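Robots that clear up a kitchen are still slower than the people they are meant to help, according to a trial that ended in Rirkstead this month.

The robotics firm Kendemach spent 13 weeks testing a pair of arms on ordinary kitchen jobs, such as moving a saucepan off a burner or putting dishes in a rack. The arms finished 55 percent of the jobs without help from a person. In the first trial, which ran until December, the rate was 35 percent.

"It's better, but you wouldn't pay for it yet," said Khurram Bukhari, who led the tests. "A pan with a long handle is still hard. The arm picks it up fine and then knocks something over on the way."

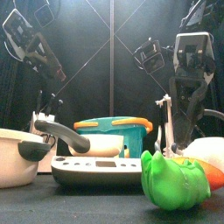 Bukhari said crowded counters caused more failed attempts than any single item did. The arms did well when things were spaced apart and poorly when one pot stood close behind another. Soft or shiny items also gave trouble, and the software sometimes took 2 minutes to settle on a grip.

Speed is the other problem. Clearing a counter took the arms nearly 35 minutes in the final week. Staff at Kendemach did the same work in a fraction of that.

The company has no plans to sell a home machine. It is talking instead with Ghauri, a catering supplier in Grorkstead, about using the arms to sort clean pans in a back kitchen, where the same items come through every day.

Precious Agbayani, operations manager at Ghauri, said the supplier would look at a small pilot but had not signed anything. She wants to see the arms work through a full shift first.

"Our dish room is cramped and people are always moving things," Agbayani said. "If it has to stop every time a lid is in the wrong place, we're no further along."

Kendemach expects to start another round of tests in the spring, with more clutter on the counter and fewer resets between jobs.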